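桌布、橘子和四十毫秒

手持夹爪录下的动作，怎样变成机器手臂听得懂的话？我们在一个八个人的软件小组里待了几天，看他们跟时间戳、格子花纹和一颗黑李子打交道。

我得先承认，去之前我对“工具链”这三个字没什么好感。它总让我想起公司里那些谁也不愿意维护的内部网页，按钮是灰的，文档写到一半，最后一次更新的人早就离职了。所以当索米娅·阿尔瓦（Sowmya Alva）在电话里邀请我去特雷克库姆（Trekcombe）看看他们的工具链时，我拖了好几个星期，从十一月拖到开春，中间还用一场感冒做了借口。她倒是很有耐心，每次都回一句“没关系，软件还在”。

小组做的东西叫 Tulterura。名字是早年随手起的，据说是两个文件夹的名字粘在了一起，后来想改，发现已经写进太多路径里，只好由它去。它管的事情说起来很朴素：一个人手里握着带相机的夹爪，在桌上拿拿放放，相机把眼前的一切录下来；Tulterura 拿到这些录像和传感器数据，把它们整理成一段一段的轨迹，每一刻夹爪在哪儿、朝哪儿、张开多大、正对着什么，都写得清清楚楚，然后交给后面的模型去学。模型学会了，才轮到真正的手臂上场。

听上去像是在中间跑腿的活儿。阿尔瓦自己也这么说，她说这话的时候正在给我倒茶，茶倒得很满，我们俩都得弯下腰去喝第一口。“前面的人负责动手，后面的人负责出论文，我们负责让这两拨人说的是同一个时刻的事。”

同一个时刻，这件事比我想的难得多。

夹爪上的相机有相机的钟，量开合的编码器有编码器的钟，惯性传感器又有自己的一套。三个钟各走各的，平时看不出毛病，凑到一起就露馅了。负责标定的甘加达兰·孙达拉姆（Gangadharan Sundaram）给我放了一段没有校正过的数据，左边是录像，右边是夹爪开合的曲线。画面里手指已经贴住了橘子，曲线却还在慢悠悠地往下走，像一个总是慢半拍的合唱队员。差了多少呢？四十毫秒。

我说这也太短了，眨一下眼都不够。孙达拉姆没有反驳我，他把椅子往旁边挪了挪，让我坐到键盘前面，又打开另一个窗口。那是用这份没校正的数据训练出来的策略，在仿真里抓一颗橘子。手臂伸过去，位置很准，姿态也很漂亮，然后在手指还没到位的时候就合上了，指尖在果皮上一推，橘子骨碌碌滚到了桌子另一头。再来一次，还是滚走。连着看了好几遍，我开始有点同情那颗橘子。

他们的办法是在每次录制开头让操作的人把夹爪快速开合几下。相机能看见两片指垫一靠近一分开，编码器也记下同样的起伏，软件把两条曲线叠在一起来回滑动，找到重合得最好的位置，偏差就出来了。老实说，这个办法一点也不高深，孙达拉姆说他在读书时就见别人用过。难的部分在后面：钟会漂。录得久了，开头对得好好的，结尾又差出去一点。于是他们又加了一层，在录像中间寻找那些自然发生的开合，拿来做一次次的小校正，操作的人完全不用为此多做什么。

孙达拉姆说起这一层来滔滔不绝，我的茶都喝完了他还没讲到最小二乘。他有个习惯，讲到得意的地方会伸出拇指和食指在空中捏一下，好像那儿真有个什么小东西。后来我发现整个小组的人都这样，吃午饭的时候讨论面条也这样捏。

隔壁桌的约加·卢比斯（Yoga Lubis）管感知，也就是让软件知道相机看见的是什么、相机自己又在哪里。他对桌布有很多看法。没有纹理的白桌面最叫他头疼，软件找不到可以依靠的特征点，位姿就像踩在冰上；格子布则是另一种麻烦，特征点多得是，可是这一格跟那一格长得太像了，软件很容易认错门，明明挪到了下一条绿带子上，却以为自己还在原地。“有花纹是好事，”他说，“花纹重复就要小心。”

所以他喜欢背景里有点杂七杂八的东西。墙边的书、门上的凸点、一只印着字的纸盒，对他来说都是路标。别人看录像先看手指和水果，他先看后面。 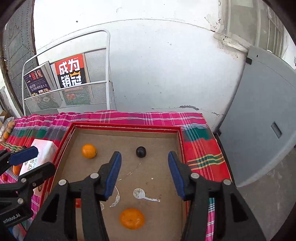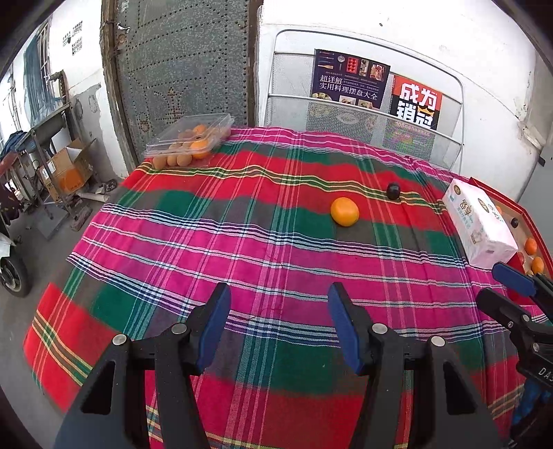 特雷克库姆，2025年4月17日

早上我到的时候，白板已经写满了。标题是“水果托盘”，下面列着一百六十二段录像里还没处理完的几类问题，字迹分属好几个人，有一行被擦掉又写上，旁边画了个哭脸。兹拉塔·杰姆琴科（Zlata Demchenko）站在白板前面吃一只很大的面包卷，见我进来，含含糊糊地指了指屏幕，意思是从那边看起。

她负责规划和复放。录下来的轨迹是人的手走出来的，人的手腕灵活，肩膀也会帮忙，有时候为了看清楚还会把整个身子探过去；手臂却只有那么几个关节，每个关节都有转不过去的角度。杰姆琴科的那部分软件要做的，就是把人走过的路拿来，问一句：换成这条手臂，走得通吗？走不通的话，差在哪一段？

我们看的第一段是红边纸托盘那一组。托盘就在两只手指前面，里头放着两颗橘子和一颗深紫近黑的李子，大的那颗橘子正好落在夹爪之间。她把轨迹打开，一条细线在空中弯来弯去，大部分是绿的，到了托盘壁附近突然变成橙色。她解释说，橙色代表手臂能到，可是离关节极限太近，稍微有点误差就会卡住。人做这个动作时手腕往里翻了一下，很自然，谁也不会注意；手臂要模仿这一翻，就得把整条胳膊拧过来。

“早先的版本会直接把这一段扔掉，”她说，“我觉得很可惜。”

她现在的做法温和得多。软件先看这一段里哪些东西是要紧的：手指合拢时的位置要紧，两片指垫夹在果子的哪两侧要紧，至于手腕在路上翻了多少，大多时候可以商量。把要紧的钉住，其余的放松，让优化器在剩下的余地里重新找一条路。她按下回车，橙色慢慢退下去，线的形状变了一点，像有人轻轻把它捋顺了。两头的位置没动。

我问她，软件怎么知道什么要紧。她咬了一口面包卷，想了很久，久到我以为她忘了这个问题。然后她说，这正是他们吵得最多的地方。接触前后的那一小段肯定要紧，这一点大家都同意；可是有的人把橘子放下之前会先在托盘上方停一停，看看位置再放，这个停顿要不要保留？留着，学出来的手臂就会犹豫；去掉，它又会显得莽撞，有时候把旁边的果子碰开。眼下他们给停顿单独打一个标签，让用数据的人自己挑。阿尔瓦不太满意，她觉得这是把难题推给了别人，杰姆琴科觉得有些难题本来就该由别人来决定。两个人为此各写了一份很长的说明，都放在代码仓库里，我都读了，都有道理。

快到中午时，卢比斯把我叫过去看另一张图，就是纸巾盒侧放着的那一张。红色托盘在盒子后面偏右的地方，里面也有橘子，有一小块橙色还被盒子遮着，只露出一点。格子布中间单独放着一颗橙子，它后面偏右有个又小又黑的圆东西。

“这里，”他用笔尖点着那个黑的，“你说是什么？”

我说像是黑色的果子吧，也可能是个球。他很高兴，好像我替他说出了一句憋了很久的话。分割模型也是这么想的，给水果打了一个不高不低的分数，给球打的分数只差一点点。要是单看这一帧，软件只好耸耸肩。Tulterura 的做法是先不下结论，给它一个编号，记住它在桌面坐标里的位置，等相机从别的角度再看到同一个位置时，把两边的证据加在一起。卢比斯管这叫“先记账，后取名”。

深色的东西麻烦多，道理也不难懂。橘子颜色亮，轮廓清楚，稍微远一点也认得出来；近乎全黑的小圆东西没有多少明暗变化，边缘跟阴影搅在一起，深度估计出来常常鼓一块瘪一块。再加上夹爪本身也是黑的，手指伸过去的那一刻，黑挨着黑，模型有时会把果子当成手指的一部分，轨迹里就凭空多出一截奇怪的指尖。为了这个毛病，他们给夹爪做了一份很仔细的几何模型，根据当前的开合量算出手指应该出现在画面哪里，先把那一块抠出来，剩下的再交给分割。蓝色指垫在这里帮了大忙，颜色跟周围分得开，找起来快，可以顺便核对几何模型有没有对准。

两只夹爪同时在场的时候还要多一道手续。一只夹爪的相机里常常会闯进另一只的一角，今天这两张都是如此。软件得知道那一块也是自己人，不能当成障碍物，也不能当成桌上的物件。卢比斯的模块会把两边的轨迹放进同一个坐标系，再互相印证：从这边看，那只夹爪应该出现在画面边上；从那边自己的轨迹推算，它也应该在那里。两个答案对得上，大家都放心；对不上，就说明有一边的位姿漂了。所以别人嫌碍事的那一角，他反倒很珍惜，说是免费送上门的检查。

午饭是帕维特拉·穆达利亚尔（Pavithra Mudaliar）张罗的，她在小组里管界面，顺带也管大家吃什么。我原以为界面是最不起眼的一块，吃完饭跟她坐了一下午，想法改了不少。

在她来之前，Tulterura 的检查报告是一长串文字，一段录像一行，后面跟着一排数字，看的人得记住每个数字是什么意思，还得记住多大算大。普拉克维尔（Prarkville）那边有个合作实验室，用了很久，从来没有提过一个问题，大家都以为他们用得很顺。穆达利亚尔去住了几天，才发现人家根本没看报告，收到什么就用什么。问起来，对方很不好意思，说那张表太长了，看着就累。

她回来以后重写了整个页面。现在打开一段录像，底下是一条时间轴，有问题的地方颜色深一点，鼠标放上去，旁边会用一句完整的话告诉你发生了什么，比如“右手指垫被托盘边缘挡住，位姿由前后两段推算”。她对“完整的话”这件事很固执，每一条提示都自己读出声来，读着别扭就改。六百八十四条提示，她改了好几轮，有些句子短得像便条，有些带一点安慰的口气。我最喜欢的一条是“这一段抖得厉害，可能是换手，先看看前面再决定”。

“写这些比写代码慢，”她说，“可是他们是真的会看了。”

普拉克维尔后来陆续寄来了很多问题，有的很尖锐，孙达拉姆为其中一个熬了两个晚上。问题出在一个很小的地方：标定文件里夹爪的全开宽度是手工填的，有一套设备换过指垫，新旧厚薄不一样，文件却没跟着改，于是所有的“合拢”都还留着一条缝。按那份数据，手指好像从来没有真正碰到过任何东西。他修好以后加了一项检查，录制开头那几下开合现在除了对时间，也顺便量一遍最小宽度，跟文件里的对不上就会提醒。他说起这事还有点懊恼，说早该想到的。

下午三点多，杰姆琴科那边传来一声欢呼，大家都端着杯子围过去。她把早上那段捋顺的轨迹送到了手臂上，那是一条叫 Mensah 的测试手臂，装在走廊尽头的小房间里，玻璃门上贴着“请轻声关门”。屏幕上是规划好的线，玻璃后面是正在动的手臂，慢得很，他们第一次复放总是把速度压得很低。它到了托盘上方，往下，手指分开，停在橘子两侧，合上。没有推，也没有滚。提起来的时候稍微晃了一下，杰姆琴科吸了一口气，孙达拉姆伸手在空中捏了捏。

接下来轮到李子，就没有那么好了。手臂下去的位置偏了一点，手指擦着果皮过去，合上的时候里面是空的。卢比斯已经转身回去翻数据了，嘴里念叨着深度、深度。没过多久他就在时间轴上找到了一小块深颜色，旁边那句话写的是“物体边缘不清楚，位置仅供参考”。穆达利亚尔凑过去看了一眼，说这句是她写的，她觉得“仅供参考”有点太客气了，应该让规划那边见到就先停下来问一声。杰姆琴科说那得加一个接口。阿尔瓦说加吧，先在测试分支上试。于是白板上又多了一行字，哭脸还留着。

我离开的时候天还亮着，阿尔瓦送我到楼下，一路都在讲接口该怎么定：感知模块交出去的位置要不要带一个误差范围，误差范围画成圆球还是椭球，椭球会不会把后面的优化拖慢。她讲得很投入，过了公交站还在往前走，我也没好意思提醒，就跟着多走了一站。她说圆球够用了，走了几步，又说还是椭球吧，深度方向的误差总是比左右大，李子的事就摆在那里。

车来了，她在站台上朝我喊，说下次来之前记得告诉她，他们打算把那个接口写完，再试一次李子。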